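Chapter 4
Keeping Things Cold

A refrigerator is a cupboard with opinions. It will hold whatever you give it, but not equally well in every spot, and a small one has very few spots to offer.
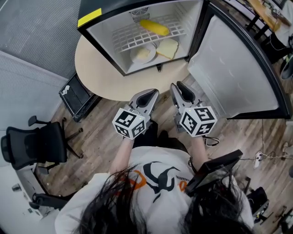
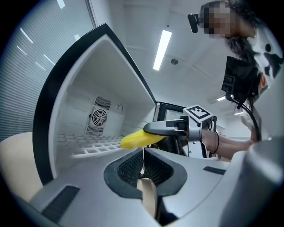 A mini refrigerator with a wire shelf and a round fan vent in the back wall.

4.1 What Goes Where

Start with the shelf. Air has to move through it, so a grid beats a solid sheet, at least until someone covers it with pizza boxes.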